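I have come to believe, rather late in life, that a thing isn't properly put away until it is standing up in its own place. My mother would have laughed at me for needing 52 years to get there, but she had one drawer for everything and swore by it.

What changed my mind was the music room at Lembridge, where I help out on Sunday afternoons. For years the microphones lived in a deep box by the door, all in a heap, and every singer who came in had to dig. Then Angus Gillies brought in a set of small stands and put them out on the table. He didn't make a speech about it (Angus never does), and I remember thinking it looked fussy. Who needs a stand for something you're only going to pick up again?

Well, I did, as it happens. A microphone in its own holder is easy to reach for, and an empty holder is a quiet little reminder that something is still out. I have grown very fond of that reminder.

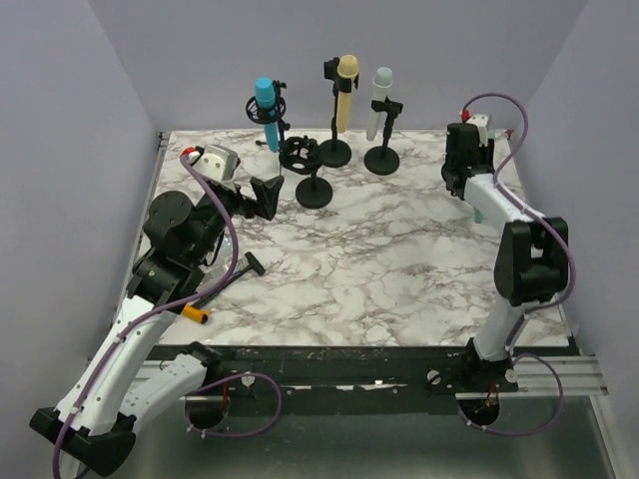
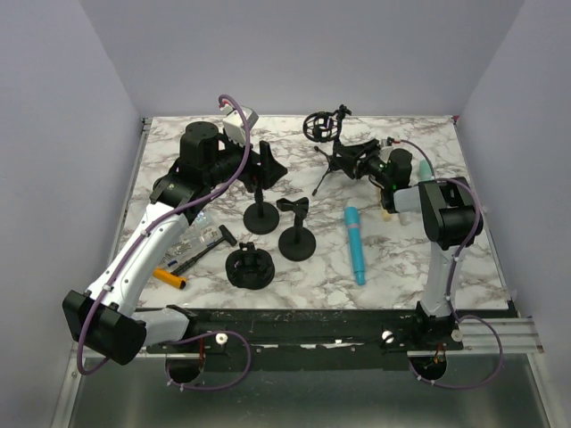
Color helps too, more than I would have guessed. I used to think of colored microphones as toys, the sort of thing you buy for a birthday party in May and lose by June. But ask a child to bring back "the yellow one" and you'll get it, whereas "the second one from the left" gets you a blank look - and from the grown-ups as well.

Erick Minja, who sings tenor and likes an argument, tells me all this is a waste of table. A box holds more, he says, and he's right about that. I just don't think holding more is what most of us are short of. I have a closet at home that holds a great deal, and I dread opening it. Give me the stands, please, and a bit of clear table around them.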